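Pour le savon solide, et pour l'objet qui le porte

Depuis septembre, je n'achète plus de gel douche. Ce n'est pas une grande décision. Le flacon était vide, le magasin était fermé, et j'avais un savon dans un tiroir. Mais le savon solide pose tout de suite une question que le flacon ne pose jamais : où le mettre ?

Chez mes parents, on le posait au bord du lavabo. Il restait dans son eau, il devenait mou d'un côté, et le matin il y avait une pâte grise qu'il fallait gratter avec l'ongle. Je crois que beaucoup de gens ont abandonné le savon à cause de cette pâte. On a accusé le savon, et le coupable était le support.

Mon opinion est donc simple : un porte-savon doit être percé, et il doit avoir deux étages. En haut, un plateau avec des fentes ; en bas, une base qui reçoit l'eau et que l'on vide. Tout le reste est une affaire de goût.

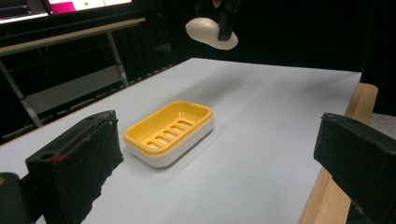

Je sais que le plastique n'est pas aimé. Mon amie Ilona Magyar, qui a une très belle salle de bains, me dit que le bois est plus noble. Elle a raison pour les yeux. Mais son porte-savon en bois est devenu noir en un hiver, et elle en a acheté un autre, puis encore un autre. Cela fait 3 en deux ans. Un objet modeste que l'on garde longtemps me semble plus respectueux qu'un objet noble que l'on jette.

Je défends aussi la couleur. Les salles de bains d'aujourd'hui sont blanches, beiges ou grises, comme si l'on avait peur de se réveiller. Un peu de jaune près du robinet, à six heures et demie, cela aide. Je le dis sérieusement.

Il reste l'entretien, et je ne veux pas mentir : il faut le faire. Le lundi, je sépare les deux parties, je les passe sous l'eau chaude et je nettoie les fentes avec une vieille brosse à dents. Si on oublie cela pendant un mois, l'eau de la base sent mauvais et les défenseurs du flacon ont gagné.

Un dernier conseil pour ceux qui hésitent : achetez d'abord le support, et ensuite le savon. Presque tout le monde fait le contraire, moi aussi je l'ai fait, et mon premier savon a fini dans une soucoupe à café.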